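Gudrun Gerlach has tested paint coatings at Goditz for most of her career. Wooden toys, she says, are judged mainly on wear. "A pigment can be harmless in the tin and still flake at a corner."

Each batch gets 200 rubs with a damp cloth before inspection.
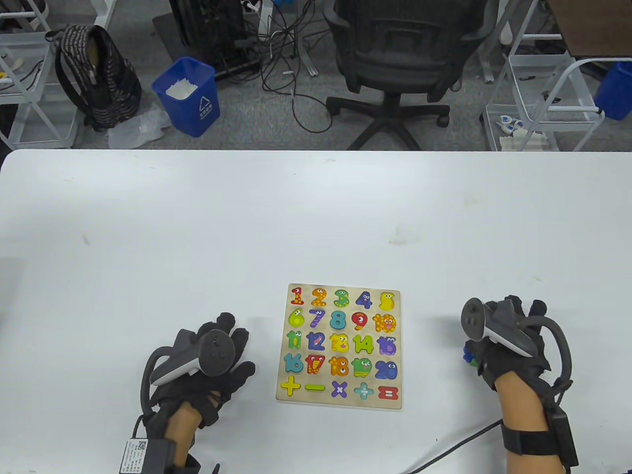 Edges fail first, according to Gerlach, and curved ones sooner than straight. "We reject nearly 2000 pieces a year. Most go back for a second coat."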